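Brownish band on the back wall of a metal bin

Posted in Cleaning & Care

I have a big gray sheet-metal bin with sloping sides, and there's a wide band of brownish-gray residue across the back wall. Dish soap did nothing. Any ideas?
Jernusberg

Hinata Oda
Baking soda paste, left on for 60 minutes, then a nylon pad. Take everything out first – small stuff ends up by the holes in the floor. Mine had the same ragged band, and a coiled scrubber like the green one took most of it off. The scratches will stay.

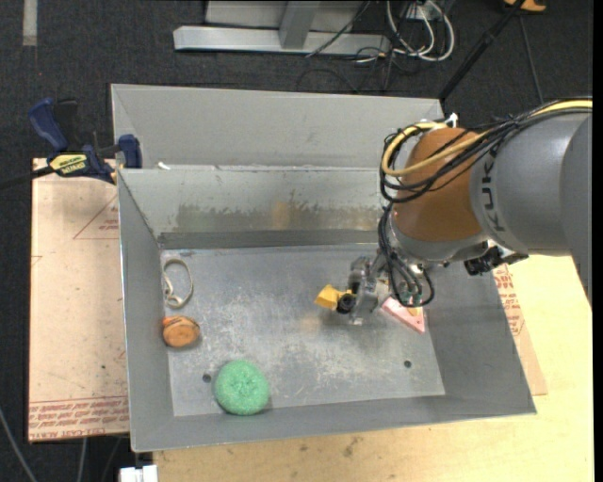 Altau
vinegar. worked on mine after 9 tries

Related: Removing labels from sheet metal (33 replies)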